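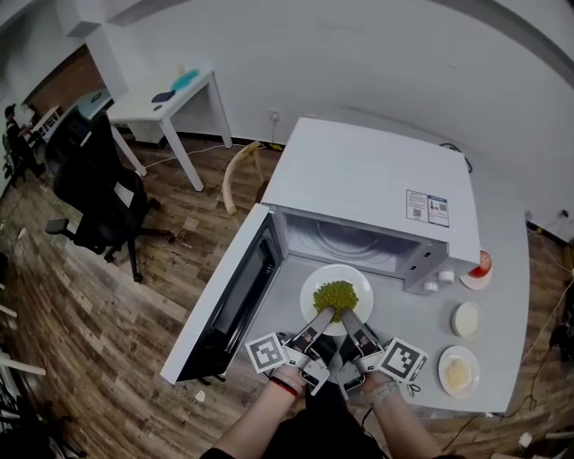 Week 4 handout: Why the middle stays cold

Hi all, these are my notes from Tuesday, cleaned up a bit for anyone who couldn't read my handwriting on the board (sorry, back rows).

We started with the question Weronika Tomaszewski asked at the end of week 3: if microwaves heat food "from the inside out," why is the center of a leftover lasagna always freezing? Good question, and the short answer is that they don't. The waves get an inch or so into most foods and fade as they go. Past that, heat has to creep inward by plain old conduction, same as in a regular oven.

Then there's the pattern problem. Waves bounce off the metal walls and overlap, so you get strong spots and weak spots. A turntable drags the food through both, which helps, but the very middle of the plate hardly moves at all!

Things I'd like you to be able to explain on paper:

Why water heats well and ice heats badly (think about molecules that are free to turn and molecules that are stuck).
Why small pieces, like peas or diced carrots, tend to warm more evenly than one solid block.
What standing time does, and why the package asks for 2 minutes of it.

Worked problem. How much energy does it take to warm 200 g of water by 40 degrees C? Use 4.18 joules per gram per degree: 200 x 4.18 x 40 = 33,440 joules. Themba Nkosi got a far smaller number in class and it was my fault – I'd left the 40 off the board.

For next time, read the Mahmoudi chapter on conduction, but skip the boxed section on metals, we'll do that in lab. Problem set 4 is due at the start of class. Show your units, please.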